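Guilan Ren has been restringing other people's beads for 39 years. She started at a counter in the back of her aunt's dry goods store in Arnby and now works from the front room of her own house, two streets away, under the name Folteo. Most of her customers come by word of mouth. They bring broken necklaces in envelopes, sandwich bags and coffee cans.

I went to see her on a cold morning in November. She had a strand of river pearls on the table and kept working while we talked.

"The first thing I do is look at the old thread," she said. "If it's gray and fuzzy, the beads have been moving on it for years. People think the clasp broke. Mostly the clasp is fine and the thread gave out."

She learned on silk and still uses it for pearls, with a knot after every bead. For glass and stone she prefers a coated wire, which holds up better against rough holes. She doesn't like elastic. "I'll do it for a bracelet if they ask. I tell them it will be back in a year or two, and it is."

Her aunt taught her to lay everything out before cutting a single thread. Ren admits she skipped that step once, in her second year, with a graduated necklace that belonged to a schoolteacher. She cut it over a bowl and spent the evening sorting beads by size with a pair of calipers.

"She never knew," Ren said. "It went back together the same. But I didn't sleep much that night."

The longest piece she has worked on had 1,373 seed beads in it, a rope that a customer's grandmother had worn wrapped three times. The job took most of a month, done in the evenings. She wrote the number in her notebook and remembers it without looking it up. The notebooks go back to the beginning, one line for each job: a name, the material, the length, the price.

Prices have gone up, though not by a lot. A plain restringing starts at $30. Knotted work costs more and depends on the length. She asks to see a piece before she quotes, and she won't work from a photo.

I asked what people should do with beads they aren't wearing. She put down her needle for that one.

"Don't hang them," she said. "The weight pulls on the thread all day long. Lay them flat, and keep the pearls away from anything hard. Pearls scratch very easily."

She knows that few people follow this advice. Most families have one place where everything ends up, and the strands get wound together until it takes an hour to get one free.
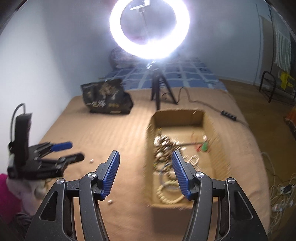 She untangles for a flat fee and says it's the part of the job she likes best. She uses two blunt needles and a towel, and she works from the outside in. "You never pull. You make the loops bigger, and you keep making them bigger, and at some point it lets go."

Ren is 61 and has cut back to four mornings a week. She tried teaching a class a few years ago, through a craft shop called Witus, and had five students. One of them, a young man named Fu, still comes by to help before the holidays. She gives him the glass and keeps the pearls for herself.

"He's faster than me," she said. "His knots are a little loose. They're getting better."

Before I left she checked the strand she'd been working on, holding it up by both ends at the window. There were 56 pearls, and she found one knot she didn't care for — about a third of the way along. She cut it back to that point and threaded the needle again.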